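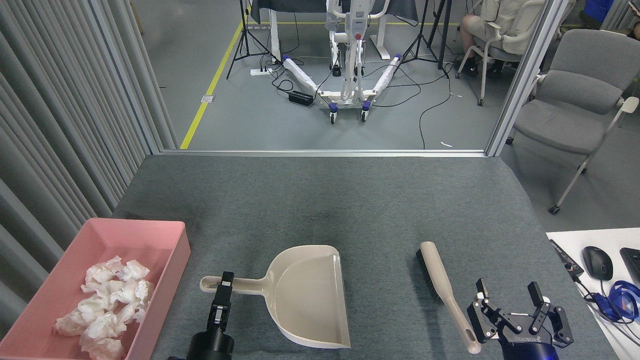

Dustpan and brush sets: frequently asked questions

Which sets does this page cover?
The Kincaid hand sets issued to the Plomero and Eludgate sites. Each consists of one dustpan and one hand brush, stored and replaced as a pair. The common version is beige, with dark bristles on the brush and an oval hole at the end of both handles. Hang both parts by these holes after use.

Can the set be used on carpeted worktops?
Yes, for dry debris only. Brush in one direction, with short strokes, towards the mouth of the pan. Keep the front edge of the pan flat against the pile.

Can it be used for spilt liquids?
No. Blot with tissues first and bin them. Allow the surface to dry before brushing.

How is the brush cleaned?
Tap out loose dust, then wash in warm water with a little washing-up liquid. Rinse and hang with the bristles down. Do not use bleach.

When should a brush be replaced?
When the bristles stay bent after washing, or when any have come loose at the base. Stock is checked each March.

How do I order a new set?
Use Starent stock code 2666. Sets come in boxes of 8. Single brushes are not supplied.

Last updated: June 14, 2026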